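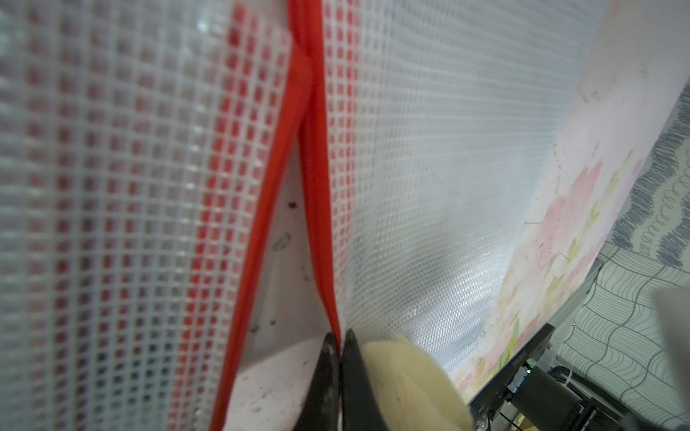 Figure 1. Wrist camera view: mesh-reinforced sheet with red strip, both fingertips at the bottom, one of them against the fuzzy object.

Handout 3: When soft things go wrong
Course notes by Caoimhe Brophy, February 20, 2024

Welcome back, everybody, and thank you for the thoughtful questions last time (I have tried to answer most of them here, though the one about gear backlash will have to wait). Today we look at a fault from the Ostum cell, and I'd like you to keep Figure 1 beside you while you read, so you have a feel for how much cloth, sheet and cable a wrist camera can take in all at once.

The fault itself came up in January. Yavuz Tekin was running a set of 243 pick-and-place trials with soft items near a hanging sheet, and on trial 100 the arm stopped with an overcurrent error on joint 2. The log said "grasp successful" right up to the stop! What had happened was that the fingers had closed on the soft item and on a fold of sheet together, and when the arm lifted, it pulled against the whole hanging weight. The grasp check only looked at finger width, and a fold of thin sheet adds so little width that the check passed quite happily.

Look at the red strip in the figure, where it divides into two bands with a narrow gap between them. An opening like that deserves your respect. A fingertip can go in easily enough and then catch on the way out, and the color contrast is so strong that a simple edge detector may well take the bands for the outline of an object. Selim Canpolat ran the Zesik detector on similar views and it did just that, more than once.

Now look over to the lower right, at the black cable curving near the arm. Cables and loose sheet are poor neighbors, and a snag there can unplug a sensor without stopping the motion.

We made these changes in the cell:
Lift slowly for the first 3 cm and compare the motor current with a free lift.
Stop, open the fingers and back out along the entry path if the current is high.
Tie cables down at the wrist, leaving enough slack for a full turn.
Press the stop button before reaching in to free anything, even a scrap of cloth.

For next time, please read the Gündoğdu chapter on contact sensing and write a page on how you would tell a good grasp from a double one. Ariel Lumanlan has kindly offered to look over drafts.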